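The Year I Gave Up on Dinner Parties

I used to throw proper dinner parties, the kind with place cards and a sauce that took two days. Then I moved into a one-bedroom over the old Stamatopoulos bakery, sold my big table for $350, and figured that part of my life was over.

What I do now is soup night! First Thursday of the month, one pot, whoever shows up. My kitchen seats four if somebody takes the stool, so people eat on the stairs, on the bed, on the windowsill (it holds, I've checked). The most I've ever fed is 26, and we ran out of spoons long before we ran out of lentils.

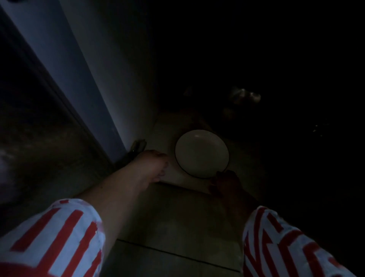
The soup itself is never fancy. Onions, whatever the Paditz Street market has marked down, a heel of old cheese thrown in to melt. I salt it late and taste it way too often. One friend brings bread, another brings a pie she swears is homemade, and I've learned not to look in her trash.

My old parties ended with me scrubbing pans at 1 a.m., mad at everyone. Soup night ends when the pot's empty, usually by nine, and I go to bed with the windows open. In September I'm trying a corn chowder. Bring your own spoon.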